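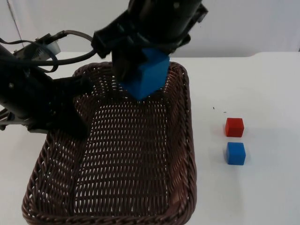 Wicker basket, dark brown, open lattice base. White table.

November 2022
Dye notebook, eucalyptus on wool

Big day. I finally got a proper orange out of the silver dollar gum and I want to get it all down before I forget what went in which pot.

Background for anyone reading this who wasn't at the April session. We did a run with the same species then (Eucalyptus cinerea, from the street trees near the Nikley oval) and it came out a weak biscuit colour, pleasant enough but nothing you'd cross a room for. Arben thought the leaves were too old. I thought we hadn't cooked them long enough. I now think we were both right, plus the water was wrong, so there were three things going against us and we blamed each other's favourite.

Leaves this time were picked fresh, left to dry on newspaper in the back of the shed, then torn by hand. I tried the secateurs first but tearing is quicker once they're crisp, and they smell amazing. The whole shed smells like a cough lolly. I'm told by the household that so do I.

Pot 1: 300 g dried leaf, rainwater to cover, simmered all morning with the lid on and left to sit over lunch. Strained through the old curtain. Liquor was a deep reddish brown, like very strong tea, and it looked promising straight away. In April it never got past apple juice.

Wool was the Starnwood fleece, Vesela's handspun two-ply. Total weight on the kitchen scale was 1126 g before scouring. I forgot to weigh it again after, so treat every percentage from today as a bit generous. Scoured it the slow way, three long soaks, no stirring, and let it come down to the temperature of the room between each one. There was a lot more grease in it than I'd expected from looking at it. The first soak came out like dishwater after a roast.

No mordant on the main batch. I know this still makes people nervous, but the gums really don't need it on wool and I wanted to see the colour by itself. I did mordant one small skein in alum to have next to it.

Wet wool went in when the pot was at 56 degrees. Brought it up very slowly to just under a simmer and held it there. Nothing happened for ages. A sort of peach crept in, then it stopped, and I had started writing a grumpy note about street trees when I lifted the skein with the spoon and the underside had gone full orange. Really orange! Like the inside of a rockmelon, then darker than that. I rang Vesela and held the phone over the pot, which was no use to her at all as it wasn't a video call.

The lesson, and I'm underlining it in the paper copy: leave it alone and keep the heat on. The colour comes late. In April we pulled everything out at the peach stage, decided that was our lot and went and had cake.

Left the skeins in the pot to cool overnight. They went darker again by morning, more of a burnt orange, with a bit of red where the ties had been loose.

Ties. Please, everyone, tie your skeins looser. Two of mine had white rings where the cotton was cinched in. I quite like it on those, but it would be maddening in something that was meant to match. Figure eights, with room to get a finger through.

Alum skein: brighter, yellower, a touch harsher. Fine, but I prefer it without. Arben prefers it with. We'll do a blind vote when the sample cards are made up.

Pot 2: the same leaf, second extraction. Topped the used leaves up with fresh rainwater and cooked them again. I had low hopes, and got a lovely soft apricot. Don't throw your leaves out after the first go! I'd like to try a third.

Pot 3: iron. Took a cupful of the first liquor out into the little enamel saucepan and added the rusty nail water drop by drop. It goes brown, then olive, then a very handsome charcoal, and it does this fast. Stopped after 19 drops. Any more and I think the wool would have started to feel harsh; the test strand already has a slight crunch to it compared with the others. Rinse the iron ones separately and keep that saucepan well away from the orange pots. I've put red tape on the handle. If you use it for anything else you will get sad, muddy wool and I will know who it was.

Water. I did one tiny jar with tap water alongside, same leaf and same time, and it is clearly duller. So rainwater from now on, while the tank holds out. Would be good to test the tap water with a splash of vinegar, as Vesela reckons that will fix it. She did this with onion skins and says it made a difference, though her notes from then are on the back of a seed packet and not complete.

Light test: strands from each pot wound on card, half covered with foil, taped inside the north window. I'll look at them in the new year. The gums are supposed to hold up well, and if the orange does then I know exactly what I'm knitting.

Wash test is still to do. First rinse ran nearly clear, second one clear.

To sort out:

Ask Zaltulov again about the fine merino, and whether they'll sell it undyed by the cone.

Kovačević has a big stainless pot going cheap. Need to measure the burner first. The wool was crowded in ours and I'm fairly sure that's why one skein is patchy near the top.

Label everything before it's dry, with a pencil tag, on the skein itself. I've got one apricot here that could be pot 2 or could be the tap water jar's big sister and I can't tell by looking.

More leaves. There was a lot of fallen branch after the wind on Arben's side of the creek, so he's going to bring a bag over. Not sure yet of the species, the juvenile leaves look right but the bark doesn't. We'll cook a handful and find out.

Orange skeins are hanging on the line now and I keep going out to look at them.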